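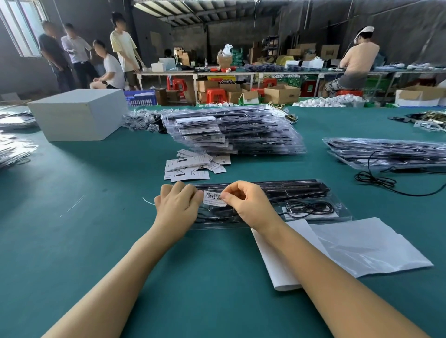
1/ Etiquetado de blísteres en mesa: notas de puesto. Las escribo porque en Cliston cambiamos el orden en marzo y varios me habéis preguntado por el detalle.

2/ La etiqueta de código de barras se coge por los bordes con las yemas. Si se apoya el dedo en el adhesivo, pierde agarre en esa esquina y a los 2 días se levanta. El plástico transparente no perdona la grasa.

3/ Blíster en horizontal, piezas negras ya en sus canales, cable enrollado en ocho dentro de su compartimento. El ocho reparte la torsión. Enrollado en círculo, el cable empuja la tapa y la etiqueta queda sobre una superficie combada.

4/ Presión: del centro hacia fuera, una sola pasada. Las barras, planas. Una arruga que cruce las barras a lo largo suele leerse; una que las junte, no.

5/ El montón suelto de tarjetitas blancas es cómodo y es mala práctica. Clem Te Moana las pone en abanico, todas con la misma orientación, y ahorra el giro de muñeca. Yo sigo con el montón.

6/ Pilas: en nuestra norma, lo pendiente y lo terminado nunca comparten lado de la mesa. Las bolsas de piezas pequeñas, fuera de la zona de etiquetado.

7/ Verificación: lector a 90 grados da reflejo en el blíster. Inclinadlo un poco. Si falla 2 veces seguidas, etiqueta nueva. Nada de pegar encima de la anterior, el lector de Sartori coge restos del código de abajo.

8/ Pregunta abierta: ¿alguien usa el dispensador Troton con etiqueta de este tamaño? El nuestro las suelta de 4 en 4.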